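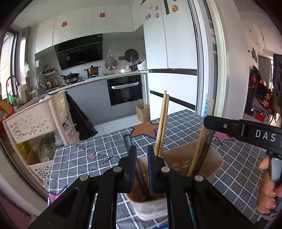

Figure 4. Chopstick caddy task, view from the tool camera. Both hand-held grippers are in use.

4 Recording the caddy task

Read section 3 first. The steps in this section assume that both grippers have been calibrated and that the Skodis recorder is running on the laptop.

The caddy task is the hardest of the household tasks in the Urkis set. Thin, upright objects standing close together hide one another from the tool camera, and the policy has to learn which one it is reaching for. The protocol was last revised in July 2024. Sessions recorded to the earlier version can still be used for training but must not be mixed into the test split.

4.1 Setting up the table

1. Use a real table in a real home. Leave the room as you find it. Background variety is part of what the method relies on, so do not tidy shelves, worktops or fridge doors.
2. Leave any tablecloth in place, patterned or plain. Smooth out folds where the caddy will stand.
3. Stand the caddy within easy reach of both grippers.
4. Fill it with a mixture of chopsticks. Include light and dark ones, and let some lean.
5. Enter the home code and the caddy code in the recorder. The table code is filled in for you.

Note: a caddy with cut-outs near the rim is allowed. Pad ridges can catch on the openings, so keep the fingers clear of them when you lower the tool.

4.2 Recording a demonstration

1. Hold one gripper in each hand with the fingers open.
2. Press the trigger on the left tool once. Wait for the short tone.
3. Bring the first gripper over the rim of the caddy. The rim may pass between the fingers on the way in.
4. Close on one chopstick, about a third of the way down from the top. Keep the pads parallel to it.
5. Lift straight up until the lower end is clear of the rim, then pass it to the second gripper.
6. Lay the chopstick on the table and open both tools.
7. Press the trigger again to close the episode.

If you drop a chopstick, carry on and pick it up with the gripper. Recoveries are kept and labelled. If you touch a chopstick with your fingers, discard the episode from the recorder menu and start again.

Caution: do not squeeze hard on thin wooden chopsticks. They can split, and splinters damage the pads.

Caution: keep hair, sleeves and loose cords away from the finger links.

4.3 How many episodes to record

Record 66 episodes per home. Rearrange the caddy after every sixth episode. In our tests, a policy trained on fewer homes with more episodes in each did worse in kitchens it had not seen, even when the total was the same.

The current release holds 1038 episodes of this task. Of these, 236 contain at least one recovery. Leaving the recoveries out of training lowered success on leaning chopsticks much more than on upright ones - see the Clillomberg report, table 2, for the breakdown.

4.4 Checking the session

1. Open the session in the viewer and play three episodes at normal speed.
2. Check that both fingertips stay in view during the grasp.
3. Check the exposure near windows. A bright window is acceptable if the pads and the caddy can still be told apart.
4. Run the Kaufmann sync check. Offsets between the two tools must be under 100 ms.
5. If the check fails, repeat the calibration in section 3.2 and record the session again. Do not correct the offset by hand.

Upload is covered in section 5.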